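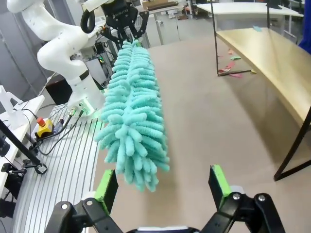 **Hartley, Tuesday, June 18, 2019.** The Rornedetti laboratory has released a report on Domano, a training method for two-arm robots that use soft cleaning tools. The method treats passing a tool from one gripper to the other as part of the cleaning task, and it learns both from the same recordings. In 80 test runs on a shelf rack, the robot completed the handover in all but six.

Jeanie Dalgleish, who leads the manipulation work at the laboratory, presented the results at the group's open session in Hartley. The report covers a single tool type, a chenille duster with a flexible head, and a single class of furniture, open shelving.

## The problem

Handover between two arms is well understood for rigid objects. The receiving gripper is sent to a known point on the object, closes, and the giving gripper opens. A duster does not fit that procedure well. The head bends under its own weight, it keeps swinging after the arm stops, and its outline changes each time it moves. A grasp point computed from one camera image may be wrong by the time the fingers close.

Earlier software at the laboratory dealt with the swing by waiting. The arm holding the tool stopped, the program watched for motion to fall below a threshold, and only then did the second arm approach. According to the report, the wait made up a large part of each cycle and did not remove the error, as contact from the second gripper often set the head moving again.

## How Domano works

Domano replaces the fixed grasp point with a short prediction. A network takes images from the wrist camera of the receiving arm and from a fixed camera beside the workspace, together with the joint positions of both arms. It outputs a path for the open fingers and a closing time. The prediction is renewed until the fingers begin to close. After that the path is locked.

The training set consists of 198 recorded demonstrations. Each one includes at least one transfer of the tool and one pass over a shelf. The recordings are not split into separate handover and dusting sets. Dalgleish's group tried a split version first and found that the robot often ended a handover with the duster at an angle that was no use for the next stroke. When trained on whole sequences, the system tended to choose grasps that left the head pointing toward the shelf.

"The grasp that is easiest to make is frequently the wrong one for the job that follows," Dalgleish said. "With the sequences kept whole, that cost is in the data and we do not need to write it down as a rule."

Both grippers are two-finger types with green pads at the fingertips. Joint torque is logged but is not used as an input in the current version.

## Test setup

Runs were carried out on a two-tier rack with light wooden shelves on a frame of thin black metal rods. Small scraps of colored paper serve as debris. Paper was preferred to powder for this stage: it shows clearly against the wood on camera, it can be put back quickly between runs, and a scrap that has been pushed off a shelf is easy to tell from one that has only shifted. Scraps are placed on the upper shelf, on the lower shelf and on the tabletop underneath, where the legs and the lower shelf restrict the approach of the tool.

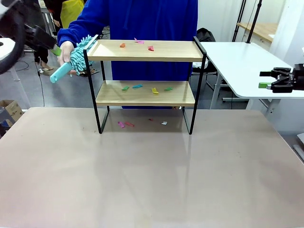
## Results

A run was scored in two parts. The handover counted as complete if the receiving gripper held the duster by itself and the tool stayed in place through the first stroke. The cleaning part counted as complete if every scrap on the assigned level had been moved off it.

Of the six failed handovers, most came from early closing, with the fingers meeting on the outer strands of the head and pulling free. The remainder were failures of release, in which the giving gripper opened late and the tool was turned in the jaws.

Cleaning results were weaker. The upper shelf gave little trouble. On the lower shelf, the robot needed a second pass in 24 runs, usually for scraps near the rear edge. The tabletop under the rack was the hardest level, and the report lists it as unsolved. The arm can reach the space, but the fixed camera loses sight of the duster head behind the shelf and the prediction degrades.

No comparison with methods from other laboratories is given. The report compares Domano only with the laboratory's own stop-and-wait software, and notes that the two were tested on different days with different operators.

## Limits

The report names three limits. The method has not been tried with a worn or matted duster, which would swing less. It assumes that the tool begins in one of the two grippers. It also has no means of noticing a scrap caught in the strands and carried back to a shelf already cleaned, which was observed several times and scored as a cleaning failure.

## Next steps

Omik, a maker of shelving for stores and stockrooms, will supply taller racks for a second series of tests. Dalgleish said the group plans to add a camera on the giving arm and to bring torque readings into the model. Results from the second series are due in December. The recordings will be made available to other groups on request once that work is complete.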